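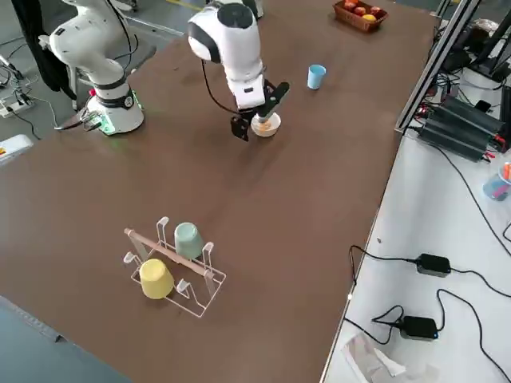

Figure 1. Two-arm station, bowl in the gripper.

Can a machine clear up after breakfast? Project report, Gronville, February

1. Why we asked

The brochures say the home helper is nearly ready. Our group wanted to know what "nearly" covers. We read 13 product pages and papers on kitchen robots, picked the chore that came up most often – small crockery on a table – and compared the claims with what a pair of arms is asked to do at a bench. The table has a bowl, cups, a rack and a basket of fruit on it. A child of five would call that an easy job.

2. What the claims leave out

Most of the pages we read show a finished table. Few give a time, and only 2 say how often a person had to step in. Tostel, whose material was the fullest, gives a success rate for "tidying" but never says what counts as tidy. A cup on its side in a rack might pass or might not. We wrote to ask and had no answer before our deadline.

There is also the matter of what gets chosen. Plastic cups and small bowls are light and forgive a bad grip. We found no greasy pans, no wine glasses and no cutlery drawer in anything we read.

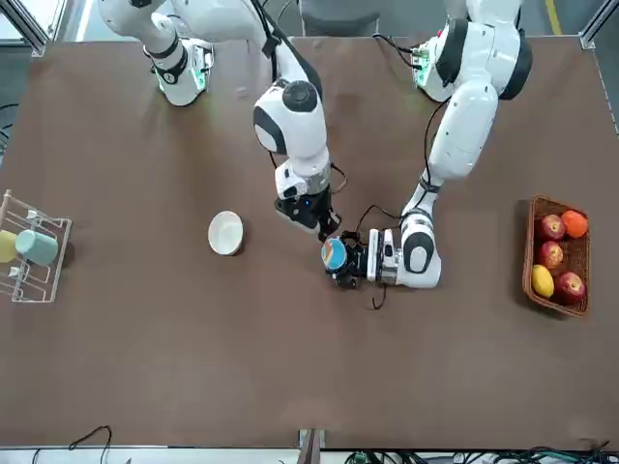
Amrani disagreed with us on this when we sent round the draft: you are judging a learner by the exam it hasn't sat yet, and dishwashers looked silly too before people bought them.

We took the point about dishwashers, but left the section as it was. A dishwasher gets its own box and its own racks, and the person does the loading. A pair of arms is being sold as the thing that does the loading.

3. Two hands

Using both arms on one item is the part we found hardest to judge. People pass a cup from hand to hand without thinking. For a machine,
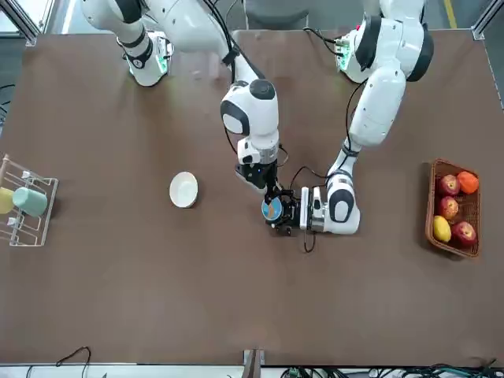
both grippers have to agree on where the cup is, and one must let go only when the other has it. The Trekbridge notes list seven ways this can fail, and dropping the cup is only the most obvious.

4. Our view

Not yet, for homes. On a shop floor, with the same cup in the same place all day, perhaps. We would want to see a full sink and a stated failure rate before changing our minds.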